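Ticket 2500: Greenhouse vents opening at night
Site: Pruston
Opened by: Viorica Zamfir
Assigned to: Leandro Salinas
Priority: Low, then High, then whatever Gilles changed it to

Viorica Zamfir, Jul 27, 2024
The roof vents in the propagation house opened by themselves again at 2 a.m. The Moser controller log says "manual override." The only manual thing in that building at 2 a.m. is a snail. Lost some basil. The tomatoes seem to have enjoyed it.

Leandro Salinas
Could you send the event log and tell me which firmware it's running? Also whether anybody has touched the wall switch.

Viorica Zamfir
Log attached. Firmware is whatever it came with in May. Everybody has touched the wall switch. It's next to the light switch and looks exactly like it.

Leandro Salinas
Fair. But the log shows 33 overrides this month, all of them after the misting cycle, and I doubt your night shift is that punctual. My guess is moisture in the junction box making the override input float. Please turn off the power, open the box and look at the connector the switch wires land on. It's the green one:

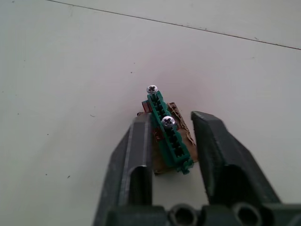

Green terminal block, the style used on the override input.

If there's any white or green crust around the screws, stop there and tell me. Don't scrape it with a pruning knife. I mention the knife on account of ticket history.

Viorica Zamfir
Opened it. There is crust. There is also a spider who has done very well for herself. The cable comes in through the top of the box and there's no gland, just a hole with some tape that has given up.

Gilles Chauvin
Closing as user error.

Leandro Salinas
Reopening. The hole in the top of the box was in our install photos, Gilles.

Viorica, a new connector and a proper gland are going out from Burport today. When they arrive:

1. Power off at the breaker, and check it with a meter.
2. Photograph the wires before you pull any of them.
3. Cut back to clean copper and fit the new connector.
4. Bring the cable in from the bottom, with a drip loop.
5. Power on and clear the override latch from the service menu. 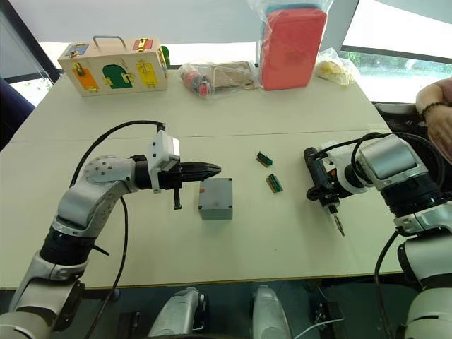
Until then, set the override input to "ignore" under Inputs, page 2. The wall switch will do nothing, so please put a note on it or people will keep pressing it harder.

Viorica Zamfir
Note is up. Kohei Hoshino pressed it anyway to see if the note was true. It was. Vents stayed shut all night with humidity at 80 percent, which the basil would have appreciated last week.

Lærke Thorlacius
Parts shipped. The Jesero site has the same box from the same installer. Should I open a ticket for them?

Leandro Salinas
Yes please. Ask them to check the top of the box first.

Viorica Zamfir
Connector and gland fitted, cable rerouted, input back to normal. No overrides through two misting cycles. Spider relocated to the potting shed.

Status: Resolved
Resolution code: Water ingress
Changed by Gilles Chauvin to: User error
Changed by Leandro Salinas to: Water ingress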